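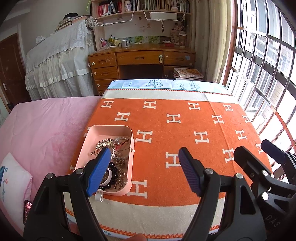 Viden (method)

Viden is a method for collecting and segmenting human demonstrations of small-object manipulation for robot learning. It uses a pair of hand-held grippers, each fitted with its own camera, in place of a teleoperated robot arm. The method was developed by the Athumani research group and is mainly applied to sorting and transfer tasks with jewelry, fasteners and similar thin or chain-like objects.

Background

Hand-held gripper collection records the motion of a tool that a person moves directly. No robot is needed during recording, so demonstrations can be made in ordinary rooms. The recorded trajectories are later mapped to an arm carrying a gripper of matching geometry. Before Viden, most such data sets covered rigid household objects wider than the fingertip pad. Rings, necklaces and bead strings were usually left out, as they tangle, slip between the fingers or disappear behind them at the moment of grasp.

Method

A Viden session uses 2 grippers, one per hand. One is designated the working gripper and the other the support gripper, though the roles may be swapped within an episode. The operator moves items between an open container and a cloth surface. Cloth is preferred over a bare tabletop, as it yields slightly under the fingertips and allows a thin band to be pinched from above.

Recordings are divided into 6 phases: approach, alignment, closure, lift, transfer and release. Alignment is the phase specific to the method. It starts when the object lies within one jaw width of the fingertips and ends when the jaws begin to close. Segment boundaries are set from the jaw opening signal and then checked against video from both grippers.

Patterned cloth with a repeated motif is used in part of the data. The motif gives visual tracking a large number of fixed corners near the object, where plain fabric offers few. Folds and creases are left in place. 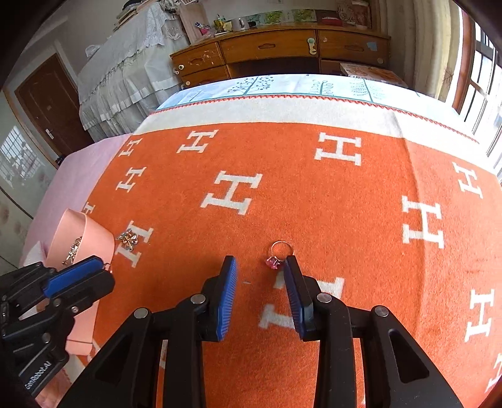
Evaluation

The reference set, known as Esmont, contains 769 episodes, of which 189 involve a ring as the target object. Policies trained on Esmont with the alignment phase labeled separately were compared with policies trained on unsegmented episodes. The segmented version completed more ring pickups, with most of the gain in cases where the band lay flat. Results for necklaces were mixed — tangled chains were often lifted together with neighboring items, and segmentation had little effect on this error.

Limitations

Fingertip pads hide small objects from the gripper camera shortly before contact. Viden reduces the problem by using the second view but does not remove it, and episodes in which both views are blocked are discarded. Force is not recorded. Reflections from faceted stones and polished metal also disturb depth estimates, particularly near windows.

Related work

Stender is a later variant that keeps the same phases but replaces manual boundary checks with a learned classifier. It was released on 2025-04-03 and reads Viden files without conversion.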